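4.3 Replacing the hand wrap

Caution: Stop the cell and lock out arm power before reaching past the rail. The fingers can close when power returns.

1. Jog the arm to the service pose at 50 mm/s.
2. Peel the old plastic wrap back from the wrist toward the fingers. Do not cut over the cables.
3. Check each finger pivot pin and screw for play.
4. Fit new wrap over the hand shell – leave the knuckles free.

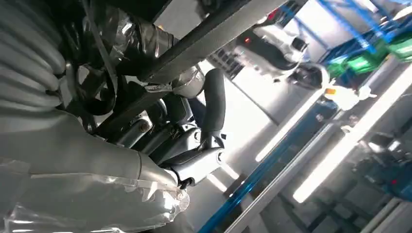
5. Flex each finger by hand through its full travel. If the wrap pulls tight, refit it.
6. Restore power and run 100 open/close cycles.

Note: Log the change under Restis, code 457.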